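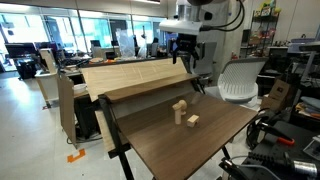 **Figure 2.** Tiered workstation with unpainted wooden pieces on the lowest level.

### 3.2 Moisture conditioning

Pale and dark boards were stored at 50 percent relative humidity before testing. Mass was recorded every 5 days until two successive readings agreed. Boards from the Fladell mill reached a stable mass sooner than those from Buleck, which had been cut in April and stacked without spacers. Three Buleck boards cupped along the grain and were left out of the analysis. Cupping was measured at midspan with a dial gauge, following Soliman and Mykhailiuk. Surface finish had no measurable effect on the rate of uptake, and the two finish groups are pooled in Section 4.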